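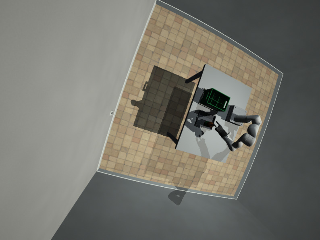
December 23, 2021

I wanted to get this written down before the break, mostly so I remember in the new year why the config files look the way they do.

The task is a small one. There is a bottle in a shallow tray, and the arm has to pick it up by the body and put it into a compartment of the green crate. We run it in simulation first, every night, and a change that drops the success rate doesn't get near the real cell. The runner that does all this is called Silano. It loads the room, randomizes the start, steps the controller, records every camera and writes a result line at the end. It was Gunhild Thygesen's code before it was mine, and a lot of it is still hers.

In the last full batch before I started on this, we had 500 episodes and 43 failures. That is worse than it had been in April, when the renderer was simpler and the lights had no shadows at all. Back then every object on the table looked like it had been pasted there. Mikkel Frandsen turned on proper shadows in the fall so that training data would look more like what the cameras get in the lab, and that was the right thing to do. It also cost us a good part of the success rate, and for a few weeks we blamed the planner.

## What the failures looked like

I sorted the failures by hand. It took most of a day. Silano writes the final state but doesn't say why it ended up there, so I watched each one at half speed and typed a word or two next to it in a text file.

Most of them went wrong before the fingers closed. The arm would come down over the tray, stop, shift sideways a little, stop again, shift back, and then either time out or close next to the bottle. The planned path was fine. I pulled the joint trajectories and ran them again with the true bottle pose from the simulator in place of the estimated one, and nearly all of them went through. So the planner (Takagi, which I have said unkind things about in earlier posts) was doing what it was told.

The pose estimate was the problem. Grulley is our perception package. It takes the color image and the depth image, finds the pixels that belong to the bottle, fits a cylinder, and hands over a pose with a confidence number. With shadows on, two things happen to it.

The first is that the mask grows. Where the arm's shadow falls across the tray floor next to the bottle, the dark side of the bottle and the dark floor have close to the same brightness, and the edge between them goes away. The mask spills out, the cylinder fit gets pulled toward the spill, and the center moves. It only moves by a finger's width or so, but the gap between bottle and finger isn't much more than that.

The second is that the shadow moves when the arm moves. I should have seen this sooner. The estimate says the bottle is a little to the left, so the arm goes a little to the left, so the shadow goes too, and now the mask spills on the other side. The arm corrects back. That was the shifting I had been looking at all day, a control loop closed through the arm's own shadow.

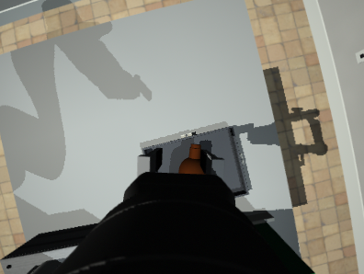
The wrist camera gets the worst of it, and it is also the camera we trust the most during the last part of the approach. By then the overhead view is useless for the bottle, since the forearm is over it. The wrist view always has the gripper body at the bottom, hiding whatever part of the bottle is closest to the palm, and Grulley has to fit the cylinder from the neck and whatever shoulder it can see. Fitting from the neck is fine if the mask is clean. If it isn't, there are so few good pixels left that a small spill counts for a lot.

Gunhild had put in a fixed mask for the gripper years ago, a black and white file that says which pixels are our own hardware and should be ignored. It was drawn for the old fingers. When we changed to the current ones, somebody (me, according to the commit log) scaled the file up a bit and moved on. It covered the palm well enough but left a strip of finger open on one side. So that strip was being passed along as possible bottle, and in a dark view it sometimes was taken for bottle.

## What I changed

I'll go through these in the order I did them, which wasn't the best order.

I started with the mask file and threw it out. The simulator knows the shape of the gripper and where the camera is, and on the real arm we know both as well, from the calibration. So now Silano renders the gripper from the wrist camera at the current finger opening and uses that as the mask, grown by a few pixels. It has to be done for every frame because the fingers move. It's cheap. On my machine I can't find it in the timing log.

Then the segmentation. I spent too long trying to make it good with shadows by adjusting the color thresholds, and I won't describe that because none of it survived. What worked was to stop asking color to do the whole job. The tray floor is flat and we know its height. Any pixel whose depth puts it on that plane is tray, however dark it is, and it gets dropped before the cylinder fit sees it. A shadow has no height. Color is still used to find the bottle in the first place, and after that depth decides what stays.

The lower edge of the bottle is still messy, where the body meets the floor and the depth is smeared over a few pixels. I drop everything in that band too. We lose a bit of real bottle and the fit doesn't care.

Last came the loop. Even with a better mask, I didn't like that the arm would chase each new estimate. The bottle isn't moving. There is no reason for its pose to change by a centimeter between two frames. So the controller now holds a running estimate, and a new one can only pull it so far, depending on the confidence. When the gripper gets inside a set distance the estimate is frozen and the arm finishes on what it has. The settings in the config look like this now:

```
pose_filter:
 max_step_mm: 2.0
 min_confidence: 0.6
 freeze_distance_mm: 60
gripper_mask:
 source: rendered
 grow_px: 4
plane_reject:
 surfaces: [table, tray_floor]
 band_mm: 5
```

The freeze distance is the one I'm least sure of. Sólveig Ingvarsson thinks freezing is a bad habit in general, because on the real arm a finger can brush the bottle and push it, and then you'd be reaching for where it used to be. She's right about that. Her suggestion is to keep watching and only act on a change that lasts for several frames. I've left a place for it in the code and it's the first thing on my list for January.

## Results so far

The next batch of 500 had 8 failures. I watched all of those too. A few are the crate side of the task, where the bottle is let go a little high and catches on a divider, and they have nothing to do with any of this. One is a planner timeout that I can't reproduce. The rest are bad starts, with the bottle so close to the tray wall that a finger can't get down beside it, and for those we need a different grasp and not a better estimate.

I also ran the new code with shadows turned off, to see if I had made the easy case worse. I hadn't.

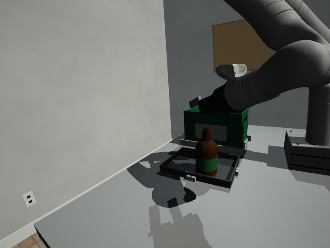

The side camera has turned out to be more useful than I gave it credit for. We only added it for debugging, so a person could see the arm and the tabletop together. When the wrist estimate and the side estimate disagree by more than a centimeter, one of them is wrong, and it's been a good way to find odd episodes without watching everything. Ásdís Bundgaard wrote a short script that sorts a batch by that number and opens the top of the list. I wish I'd had it for the first round.

It also gave me a check on the plane rejection. From the side you can see how much of the table goes dark when the arm is out over it, well beyond the tray, and if I color the rejected pixels pink I can tell quickly whether the shadow is being thrown out along with the surface it falls on. There was one run where the tray's rim stayed in, because I'd set the band from the floor and forgotten the rim has a height of its own. It's handled now as part of the tray shape.

All of this comes to 2,735 changed lines in the merge request, which sounds like a lot. Most of that is test recordings saved as text. The part a person needs to read is short, and Mikkel Laxdal has said he'll read it over the holidays, though I told him he didn't have to.

Still open: the compartment divider problem, the grasp for bottles near the tray wall, and Sólveig's version of the freeze. The people at Dramisier have also asked if the same settings will work with a glossy bottle, where the depth image will have holes in it. I don't know yet. I'll try it in simulation first with the holes added by hand and post the numbers when I have them.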